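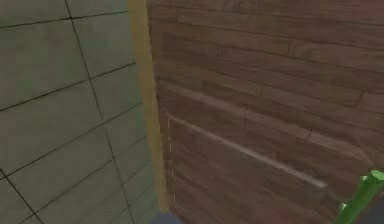
Lohnt es sich, eine Mietwohnung möbliert anzubieten? Selten, meint Oskari Pesonen, der in Wutden 32 Wohnungen verwaltet.

»Man liest überall von 300 Euro Aufschlag im Monat«, sagt er. »Ich würde gern mal den Mietvertrag dazu sehen.« Bei ihm blieben nach Abzug von Reparaturen und Leerstand rund 182 Euro übrig – in guten Monaten. Den Rest schlucke der häufige Mieterwechsel.

Auch von Vermittlungsportalen wie Videro hält er wenig. »Die verdienen an jedem Einzug. Ich verdiene, wenn jemand bleibt.«
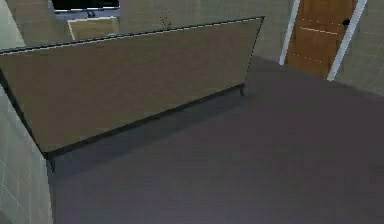

Und die Steuer?

Die Abschreibung auf Möbel werde gern schöngerechnet, findet Pesonen. Ab August vermietet er zwei Wohnungen wieder leer.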